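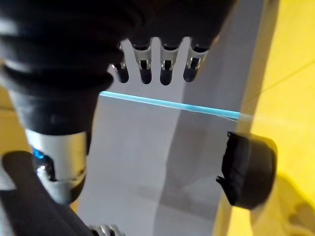

The storage layer keeps every reading as a row in a single append-only relation, and the schema is fixed before loading begins. Each row carries a source key, a time value, and a payload whose type is set by the source. Views over this relation are maintained by Breltico, which rewrites a query into a set of smaller joins and decides which of them can be answered from stored results. Sources differ widely in how often they report. A status value such as the small blue light near the silver cylinder changes rarely and is stored only on change, while position values arrive at a steady rate and are stored in full. The planner must join the two kinds without copying the sparse one forward in time, and the rule for doing so is given in Section 4.2.

**4.1 Workload**

We used two query sets. The Vanmont set has 226 queries, most of them short selections with one join. The Rocha set has 549 queries and includes nested aggregates, self-joins, and a small group of recursive queries that follow part-of links between objects. Both sets were run against the same relation, with the cache cleared between sets but not between queries. Queries that did not finish within 3000 seconds were stopped and counted as failures.

Part-of links are kept in a separate table with two columns, parent and child. A shelf panel is a parent, and the discs and pads on it are its children. The table is small enough to hold in memory on one machine, and we did so in all runs. 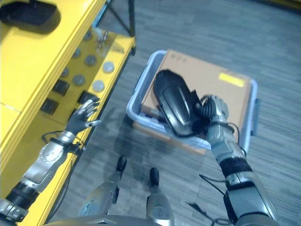

**Figure 2.** Yellow shelving unit with round gray discs and dark square pads on the lower panel.

**4.2 Join rule**

Let R be a dense source and S a sparse one. For each row of R, the planner looks for the latest row of S whose time value is not greater than that of the R row. An index on the source key and time value of S makes this a single lookup. If S has no earlier row, the result is marked as unknown and is kept - dropping it would change the meaning of outer joins above it in the plan. The Ivell planner, which we use as the baseline, expands S to match R before joining. Both planners return the same rows on every query that finished under both.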